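Home | Columns | House & Yard | Work | Letters | Subscribe

The Fruit Basket Test
March
By Mwende Kirui

My sister called me on a Tuesday night to tell me she's done buying vacuums, because in a couple of years a robot is going to do the whole house. I love my sister. I also watched her say this over video while standing in a kitchen that would make a grown engineer cry — mail on the stove, a colander full of batteries, three kids' worth of shoes by the back door.

So let me say where I stand. I don't think machines are ready for our chores, and I say that as somebody who'd really like to be wrong! I spent my twenties on the packing floor at Skurnelon, back when the plant in Kirnomdale still ran a night shift, and I've seen what a machine can do when the work holds still for it. We had a carton sealer that never had a bad day. Same box, same height, same tape, all night long. Then somebody would send down a box that was a little crushed on one corner and we'd all be standing there with our arms folded, waiting for maintenance.

A house is nothing but crushed corners. That's my whole problem with the brochures. Take putting the fruit away. I do it while I'm on the phone. You pick up the banana without mashing it, you put it in with the apple, you put the basket on the shelf, and if the shelf is full you shove something over (or eat it). A machine has to work out every bit of that, and the banana is never lying the same way twice.

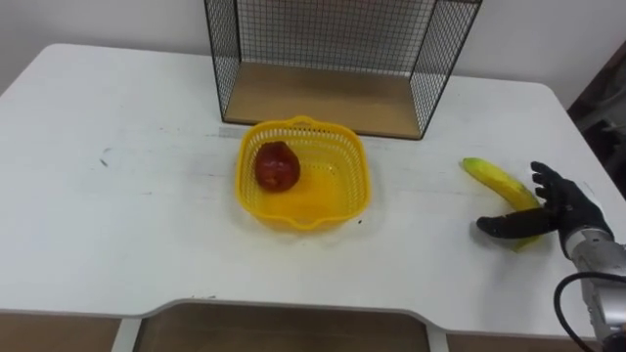
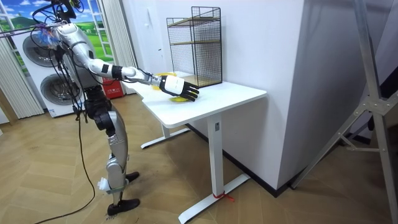
A white table, a wire shelf and a robot hand in every one of these four. 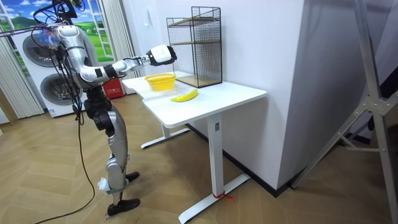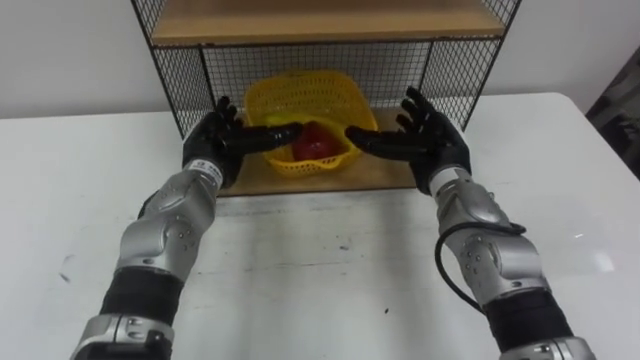 I'm not laughing at it. Fruit is a good place to start, and I'd much sooner see people work on fruit than on backflips. What bothers me is the jump from there to my sister's kitchen. When a salesman tells me a machine can tidy up, I want to know whose mess it was. Did he bring it with him? Can I move the table? Can I hand it my basket, the one with the broken handle?

My rule is 30 days. Put the thing in an ordinary house with a dog in it, send the experts home, and come back in a month to see who's doing the dishes. If it can get through even 20 of those days without a person stepping in, I'll write a very humble column and buy my sister dinner.

Until then I'd look for it on the shop floor first, at places like Masri, where the shelves stay put and there's a tech down the hall. That could be pretty soon. The house can wait its turn, and I've told my sister to get the vacuum.

Comments (3)

timance_fan: You're too hard on them. My dad said the same about dishwashers and he had two by the end.

Packer1834: I worked that sealer too! It was the humid nights that got it, more than the corners.

Jo in the valley: Would settle for one that matches socks. Did she get the vacuum?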